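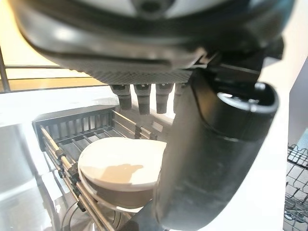
Pale walls only look good until somebody leans on them, according to Meifang Shen, and she wrote that under my primer post before I'd even opened the can. Fair point, Meifang! I had the same worry, and it's a big part of why I picked the washable matte from Plorkudar over the cheaper stuff I've used in every other room.

I've now lived with it for 6 months and I love it. I'll try to be useful about it anyway.

First, the color. I wanted something pale that wouldn't go yellow on me in the evening or look like a dentist's office in the morning, and this one stays calm all day long. It dries a shade lighter than it looks in the tray, so don't panic after the first pass (I did, and very nearly drove back to Toledo to exchange it). Coverage is great. Two coats did the whole room, including the strip by the door where the old paint was a miserable brown, and I had enough left over to do the inside of the closet, which I hadn't planned on at all.

It goes on thick. Use a good roller, a 12 mm nap if you can find one, and keep a wet edge, because if you stop for a sandwich halfway across a wall you'll see where you stopped. Ask me how I know. I went back over that stretch the next day with a light sanding and a third coat and it's fine now, but I'd have been happier with lunch an hour later.

Now the washing. I've wiped off pencil, coffee, bicycle grease and something sticky that I never identified. Warm water and a soft cloth handled the first two. The grease took a drop of dish soap and some patience, and there's a faint shiny patch there if you put your cheek to the wall and squint along it. My old matte would have come off on the cloth!

The can is the worst part. The rim fills up with paint, the lid stops sealing, and by the time I came back for touch-ups there was a skin on top like cold pudding. Pour your leftovers into a jar with a proper screw lid. The smell was mild with the window open, and I slept in the next room that same night with no trouble.

Anderson Aguiar asked how it compares with the Zamau eggshell he has in his hallway. The Zamau is tougher, I think, and I'd still choose it for a stairwell or anywhere kids drag their hands along. But it has that sheen, and on my lumpy old plaster a sheen shows every bump. The matte hides them beautifully.

I'm doing the back bedroom in May, same paint, one shade warmer. Jucélia Araújo has already claimed whatever is left in the jar.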